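第四章　多国行程的建立与住宿登记

本章适用于使用Nikik行程管理系统安排两个及两个以上国家旅行的用户。仅在一国境内旅行的用户，请参阅第三章“单程与往返行程”。操作前应已完成第二章所述的账户开通与证件资料录入。

4.1　准备事项

建立行程之前，请备齐下列资料：
（1）全体同行人员的护照，有效期应符合目的地国家的入境规定；
（2）已出票的国际段机票或船票订单号；
（3）已取得的签证或电子旅行许可；
（4）各停留地的预计抵达时间，按当地时间填写；
（5）一名不同行的紧急联系人及其电话。

注：乘邮轮抵达的旅客，应将下船港口作为行程的第一站登记，不应填写登船港口。邮轮途中停靠、旅客当日即返回船上的港口，不作为停留地处理。

4.2　新建行程

1. 登录后进入“我的行程”，点击右上角“新建”。
2. 在“行程类型”中选择“多国”。该选项保存后不能更改；如误选为“单国”，应删除后重新建立。
3. 填写行程名称。名称将显示在打印版行程单的页眉处，最多二十个汉字。
4. 选择出发地与最终返回地。两者可以不同。
5. 按先后次序添加停留地。每个停留地须填写国家、城市、抵达时间和离开时间四项。
6. 点击“校验”。系统将检查相邻停留地之间的时间是否重叠，并将有问题的条目标为红色。
7. 校验通过后点击“保存”，系统生成行程编号。

系统地名库现收录2,413个城市和乡镇。输入地名时，可使用中文译名、当地文字或拉丁字母转写。译名不统一的地方，以检索结果中括号内的当地写法为准。检索不到的村镇，请选择距离最近的城市，并在“备注”栏注明实际地点。

注意：跨越时区的行程，抵达时间可能早于出发时间。系统已对此自行换算，请勿手动增减小时数。

4.3　添加陆路与铁路衔接段

1. 在行程页面中点击两个停留地之间的连线。
2. 选择交通方式：铁路、长途客车、自驾或渡轮。
3. 填写班次号。自驾段无班次号，此栏填写车辆牌照。
4. 如需途中换乘，点击“增加换乘”，并填写换乘车站全称。
5. 确认换乘时间不少于60分钟。少于此数时，系统仍可保存，但行程单上将印有“换乘时间不足”字样，由此产生的误点不在Brullis旅行服务的改签保障之内。

同一城市设有多个火车站的情况较为常见，填写时应核对车票所载站名，不可只填城市名。夜间列车应将上车日作为离开日，将下车日作为抵达日，中间一晚不再登记住宿。

自驾跨境的用户，应事先向租车公司索取书面的跨境许可，并将扫描件上传至“附件”。部分国家要求另行购买道路通行凭证，系统会在相应路段旁显示提示图标，点击后可查看购买方式。

4.4　住宿登记

住宿登记分为“合作住所”与“自行预订”两类。合作住所由Bisht住宿目录提供，现有183处，登记后房源信息自动填入。自行预订的住所由用户逐项填写。

登记合作住所：
1. 在停留地条目下点击“住宿”，选择“合作住所”。
2. 从列表中选定住所，核对地址与入住时限。
3. 选择交接方式：前台领取、房主当面交接或代存点领取。
4. 填写预计到店时间。
5. 点击“提交”，等待住所确认。状态由“待确认”变为“已确认”后，方可视为登记完成。

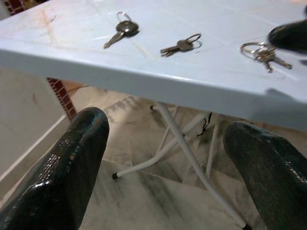
登记自行预订的住所，除上述内容外，还应填写预订平台的订单号、房主或前台的联系电话，以及取消政策。取消政策一栏请照录订单原文，不要自行概括。住所为私人住宅的，应向房主了解当地是否要求外国旅客办理临时住宿申报，以及该手续由何方办理。

每间客房或每套公寓最多可登记2名主要入住人，其余人员列为同住人。主要入住人对住所设施及所领物品承担责任，登记时须年满十八周岁。

注：以Gondia为停留地的行程，住宿登记由当地服务台人工复核，结果以电子邮件通知。复核期间行程处于锁定状态，不可修改停留时间，但仍可修改交通衔接段。

4.5　入住与退房

入住时：
1. 出示护照原件及打印或电子版行程单。
2. 与房主或前台共同核对房号、入住天数和押金金额。
3. 清点所领取的钥匙、门卡及遥控器，并在交接单上签字。
4. 当场试开入户门与房门。如有不符，立即提出更换。
5. 在系统中点击“已入住”。

退房时：
1. 提前一晚与房主确认交还的时间和地点。
2. 检查抽屉、保险箱与充电插座，取回个人物品。
3. 交还全部所领物品，取回押金或退押凭证。
4. 在系统中点击“已退房”，并上传交接单照片。 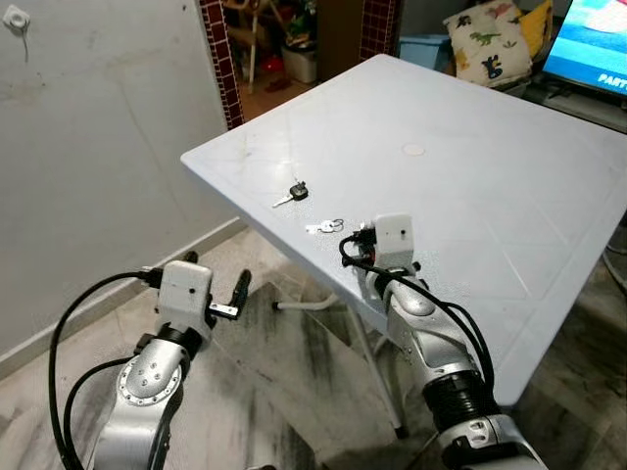 图4-2　桌面上的两把钥匙

注意：不得在钥匙上附加写有住所地址或房号的标签。钥匙遗失时，应先通知住所，再在系统“事件登记”中填报。未经住所同意自行配制钥匙的，由入住人承担更换锁具的费用。

乘坐凌晨航班离开的旅客，如无法当面交还，应事先取得房主的书面同意，按其指定位置放置，并保留往来信息，直至押金退还。

4.6　行程变更

行程开始前，用户可自行增删停留地。操作步骤如下：
1. 打开行程，点击“变更”。
2. 选择要增加、删除或调换次序的停留地。
3. 重新执行“校验”。
4. 逐一查看受影响的住宿条目。已确认的住宿不会随停留地的删除而自动取消，须另行办理。
5. 保存后重新下载行程单，旧版行程单随即失效。

行程开始后，只能变更尚未抵达的停留地。临时增加国家时，请先自行核实签证条件。持单次入境签证者尤应注意，离开签证所适用的区域后可能无法再次进入，系统的校验功能不检查此项。

十月起至次年春季，部分渡轮航线和山区客车减少班次或停运。此期间的衔接段在保存后仍应定期查看，班次取消时系统将发送通知，但不代为改订。

4.7　离线使用

1. 在有网络的环境下打开行程，点击“离线保存”。
2. 等待进度显示为“完成”，其间不要切换账户。
3. 在飞行模式下打开一次行程单，确认可以正常显示。

离线状态下可以查看行程、地址和联系电话，不可提交登记或变更。离线期间填写的备注将在恢复联网后上传；同行人员同时修改同一条备注的，以最后上传者为准。

4.8　常见提示及处理

提示“停留时间重叠”：检查前一停留地的离开时间，多见于夜间列车填写有误。
提示“入住人资料不全”：返回账户页面补充护照签发地和有效期。
提示“住所未响应”：住所尚未处理申请。可电话联系住所，或撤回后另选。
提示“行程已锁定”：行程正在人工复核，或同行人员正在编辑，请稍后再试。

4.9　联系方式

行程建立与变更事宜，由Brullis旅行服务行程科Pankaj Kaushik负责答复；住宿登记及押金争议，由住宿科Lalit Rawat负责答复。来函请注明行程编号与停留地名称，并附交接单或订单截图。涉及人身安全或证件遗失的紧急情况，请先联系当地警方及本国驻当地使领馆。

证件遗失后的补办步骤见第五章。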